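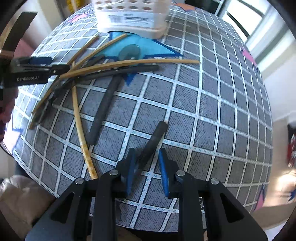 Short black rod between the blue pads, with the rest of the sticks still in their pile

Wunstead Stick Sort Kit, club edition

I wrote this kit up for our Saturday robotics club and then other clubs kept asking for it, so now it has its own page! You get a gridded table mat, a set of thin rods and sticks, a tub to put them in and the challenge cards (14 of them, easiest first). Grippers are not included.

The task sounds easy. Tip the sticks out, pick them up one at a time, get them into the tub. Then your team meets a stick lying flat under three others and things get quiet for a while. Kamala Kulkarni's group likes to play it in pairs, one gripper working from each side, and I'd try that by your second meeting.

Thin rods are the hard part, so check that your finger pads meet at the tips before you start. If they don't, loosen the plates and try again.

Replacement rods are sold separately. Orders placed now ship in February. School and club invoices go to Krystyna Mazurek, just put the club name on the form.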